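Hands On, Hands Off

A day with the people who teach robot arms by doing the job themselves, over and over 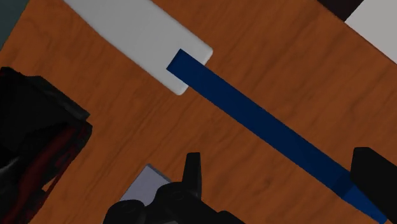

Simulated tabletop at Sivier: the blue bar, the white board and the gripper's two fingers.

Nine in the morning, second floor, the old Mocanu building. Coffee already cold. Bogdan Bălan has a controller in his right hand and his left flat on the desk, and he is trying to move a blue bar that does not exist.

"Little more. Little more. No." He resets. The tabletop on his monitor snaps back to the start and he goes again.

Bălan is a demonstrator. That's the job title at Sivier, anyway. He drives a robot arm by remote control, on a computer-rendered table, and every move he makes gets saved. Later a program studies the saved runs and tries to do the same. No code from him, no list of steps. He just shows it.

Target for this task is 2000 runs. When I sat down next to him he was at 936.

"The first fifty you're terrible," he says. "Then you get good. Then you get too good and they come and tell you off."

Too good? Yes, apparently. A demonstrator who always takes the same smooth path teaches the arm one path. Move the bar a little, turn it a little, and the arm is lost. So the starting positions get shuffled and people are asked to come in from odd angles, to miss a bit and fix it. The fixing matters. An arm that has only seen clean runs has no idea what to do after a bad one.

The hard part is depth. A flat screen, a gripper that fills the bottom of the view, a bar lying off at a slant. Is the finger beside it or over it? Bălan leans sideways in his chair to look, which does nothing at all. He knows. Everyone in the room leans.

Down the hall it's the other method. Real arm, real table, motors gone slack so you can take hold of the wrist and walk it through the job. Sivier bought the arm second-hand from a packaging firm, Roltel, and it still has a strip of their tape on the elbow. I had a go. Heavier than it looks, and it wants to drift left. You feel the contact though, right up your forearm – something the controller can't give you.

So why bother with the simulated one? Speed, mostly. Nothing falls on the floor. A reset takes a second and you don't have to get up. Bălan's best day on the rendered table was 53 keepers before lunch. On the real arm he has never come close.

Whether any of it carries over is the argument you hear at every desk. Fatuvent, the software the team uses to train on teh runs, lets them mix both kinds, and opinions on the mix are strong. More real. Less real. Real at the end only. Bălan stays out of it.

The first trained version is due on the physical arm in November. He wants to be there – wants to see if it moves like him. He has a habit of stopping short, a tiny pause just before closing the fingers, and he's fairly sure it is in most of his runs by now.

"They could of edited it out," he says. "I asked them to leave it."

Then he picks up the controller. Reset. Run 937.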